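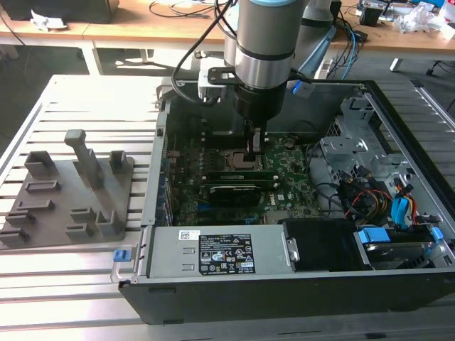
湾岸クルーザー同好会 中古艇・整備分科会 掲示板

スレッド:Prament の「船底防汚コート」、効果あると思いますか

投稿者:錆びたシャックル
マリーナの掲示で Prament という業者の船底コートを勧められています。26フィートの船内外機、係留保管です。従来の自己消耗型塗料を毎年塗り直すより長持ちで、燃費も良くなるとのこと。営業さんは「上架の回数が減るので元は取れます」と言うのですが、何年で元が取れるのか聞いたら急に歯切れが悪くなりました。使った方いますか。

投稿者:二号桟橋
去年施工しました。今のところ満足しています。巡航の3000回転での伸びが明らかに違う。フジツボもほとんど付いていません。

投稿者:へそまがり船長
それは比較になっていないのでは。施工前の船底は前のシーズンの汚れが乗ったままだったんですよね。高圧洗浄して研いで塗り直したばかりの船は、何を塗っても走ります。うちの船も安い赤い塗料を塗った翌週がいちばん速いです。

投稿者:二号桟橋
もちろん毎年塗り直してきたので、塗りたての感じは分かっているつもりです。それと比べても違うという話をしています。

投稿者:へそまがり船長
GPSの速度と燃料流量の記録はありますか。同じ燃料残量、同じ人数、潮止まりで往復した数字なら見たいです。体感は財布を開いた直後がいちばん良くなるものなので、すみませんが信用していません。

投稿者:二号桟橋
記録は取っていません。そこまで言われるとは思いませんでした。

投稿者:Orathai Jaidee
横から失礼します。タイから来て、こちらのヤードで艇の仕上げの仕事をしています。シリコン系のコートは、よく走る船なら汚れが流れ落ちやすいです。でも桟橋に置いたままの船では普通に付きます。月に何回出るかで答えが変わります。あと、次に普通の塗料へ戻したいとき、全部はがさないと塗料が乗りません。はがす工賃を先に聞いてください。

投稿者:錆びたシャックル
ありがとうございます、剥離の話は営業さんから一度も出ませんでした。出港は夏で月に二回、冬はほぼゼロです。

投稿者:へそまがり船長
その使い方なら勧めません。月二回で、しかも出てもトローリングの微速が長いのでは?

投稿者:錆びたシャックル
図星です。アジとタチウオなので、ほとんど流してます。

投稿者:ドライスーツ老人
昔 Hajdu の超音波式の貝除けを付けたことがある。船底の内側に振動子を貼るやつ。説明書には「付着を大幅に抑制」と書いてあった。秋に上げたら振動子の真裏にもきれいにカキが育っていた。店に言ったら、電圧が不足していたのではと言われた。バッテリーは新品だった。以来、船底に関しては潜ってスクレーパーでこするのがいちばんだと思っている。

投稿者:凪待ち
超音波は船の材質や隔壁で全然違うらしいですよ。うちは別のメーカーですがペラとドライブ周りには付きにくくなった気がします。

投稿者:へそまがり船長
「気がします」がまた出ましたね。

投稿者:凪待ち
掲示板なんだから気がしたことくらい書いてもいいでしょう。論文の投稿欄じゃないんで。

投稿者:へそまがり船長
それはそうです。言い方が悪かった。ただ、値段が値段なので、質問者が気分で契約するのを見たくないだけです。

投稿者:錆びたシャックル
保証書の写しをもらってきました。気になった部分を書き写します。
「保証期間は施工後600日とし、付着生物による外観上の変化は保証の対象外とする」
「船底の潜水清掃を行った場合、保証は失効する」
これ、何を保証しているんでしょうか。

投稿者:ドライスーツ老人
はがれだけだろう。貝が付くのは対象外で、貝を取ったら失効か。よくできている。

投稿者:二号桟橋
自分の契約書も見直したら同じ文言でした。ただ、柔らかいスポンジで軽く拭くのは可、と口頭で言われています。

投稿者:Orathai Jaidee
口頭はだめです。担当の人が変わったら終わりです。書面に一行足してもらってください。実際、固いヘラを当てるとコートに傷が入るので、清掃禁止そのものは変な条件ではないです。

投稿者:みなと61
Edex の下取り査定だと、この手のコート済みの船はプラス評価になると聞きましたが。

投稿者:へそまがり船長
どなたから聞きました?

投稿者:みなと61
Prament の営業さんです……

投稿者:ドライスーツ老人
だろうな。

投稿者:凪待ち
自分が買う側なら、コート済みと言われたらむしろ値切ります。剥離代がかかるかもしれないし、いつ施工したかも売り主の話だけだし。施工証明と上架時の写真が残っていれば別ですけど。

投稿者:二号桟橋
みなさん辛口ですが、うちは週末ほぼ毎回出ていて、片道1時間は巡航で走ります。そういう船なら選択肢になると今でも思っています。次の上架で写真を撮って、燃料の記録も始めます。悪い結果でも載せます。

投稿者:へそまがり船長
それはぜひ見たいです。できればペラも分けて撮ってください。船底がきれいでもペラに付いたら燃費は落ちるので、そこが混ざると何の効果か分からなくなります。

投稿者:錆びたシャックル
今回は見送って、いつもの塗料を10月に自分で塗ることにします。ついでに Emivance のペラ用クリアも気になっているんですが、これはどうですか。

投稿者:へそまがり船長
二年使いました。一年目は良かった。二年目は半分はがれました。下地処理を自分でやったので、製品のせいか私のせいかは分かりません。

投稿者:ドライスーツ老人
脱脂のあと素手で触ったんだろう。

投稿者:へそまがり船長
触ったかもしれません。

投稿者:Orathai Jaidee
プライマーから次を塗るまでの時間も見てください。説明書の時間を過ぎると、きれいに見えてもはがれます。亜鉛には塗らないでくださいね。毎年一隻は見ます。

投稿者:錆びたシャックル
木曜にヤードへ上架の予約を入れに行きます。船台が4日しか取れないらしいので、雨が降ったらペラは諦めます。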